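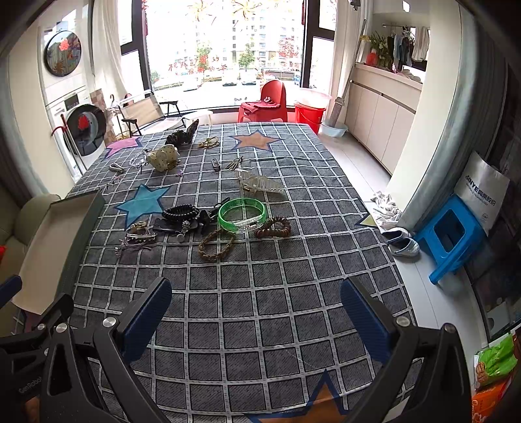 Bracelets and hair clips, with the green one in the middle

From: Leonora Marquez
Date: 2026-09-27
Subject: Re: [grusside-wata] What the mayor said, and what we do now

Hi everybody,

OK, I've read the whole thread twice and I have opinions, so get a coffee. I'm quoting the part of Thursday's message I want to answer, and I trimmed the rest.

> I was at Birnier Hall for the entire meeting and I don't think
> the mayor meant it the way the paper printed it. He was asked
> if the town should renew the partnership with Wata and he said
> he "couldn't see what we get back from a place like that." It
> was a dumb thing to say, but he was talking about the budget.
> If we come out swinging now, we lose the three council members
> who were leaning our way. I vote for a quiet letter and no
> petition. Let him walk it back in his own time.

I get it, I really do. I've sat through those budget nights too and by ten o'clock I wouldn't trust anything out of my own mouth. But I listened to the recording on Friday while I was making soup, and I don't hear a man talking about a budget. The question he was answering was about the student exchange, and the exchange costs the town almost nothing, because the families pay the airfare and the rest comes out of the supper money! So "what we get back" wasn't about dollars, or if it was, he hadn't opened the folder.

And "a place like that" is the part people in Wata heard. My friend on the school board over there had it on her phone before I'd even gotten home. She wasn't angry, she was sort of tired, which was worse. She asked me if the October visit was still on and I said yes without checking with a soul, so if it isn't, somebody please tell me quick.

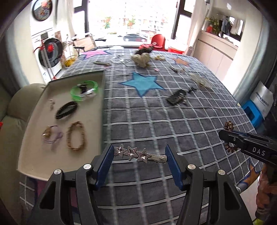 About the petition. It's at 1196 signatures as of last night, and 681 of those are people with a Grusside address (I did the sorting by zip code, so blame me if it's off). I don't see how we put that back in the drawer. People signed it thinking it would get handed to someone. If we send a quiet letter in its place they're going to ask where their names went, and they'd be right to.

What I'd like is to do both. Send the letter first, a polite one, asking him to say plainly at the next meeting that the town values the partnership. Give him until then. If he says it, great, we hand over the petition as a thank-you and everyone claps. If he doesn't, we hand it over anyway and a couple of us speak during public comment. You get 3 minutes each and they do cut the microphone, so write it out beforehand.

I also think we should stop forwarding the Rüegg column. I know it's on our side, but it calls half the council racists by the second paragraph, and two of those people drove exchange kids to the airport last spring. It makes my phone calls a lot harder.

One more thing, on the agreement itself. It runs out at the end of the year unless the council votes, and the clerk told me an item has to be in 24 days ahead of the meeting to get on the agenda. I'd always thought it was two weeks! So whatever we decide about the mayor, the renewal request needs to go in right away. I have last time's form and can fill it in Tuesday if somebody will send me the current enrollment numbers from the high school.

Could the person who has the list of host families email me off-list? Mine is the old one and half the numbers bounce.

Talk soon,
Leonora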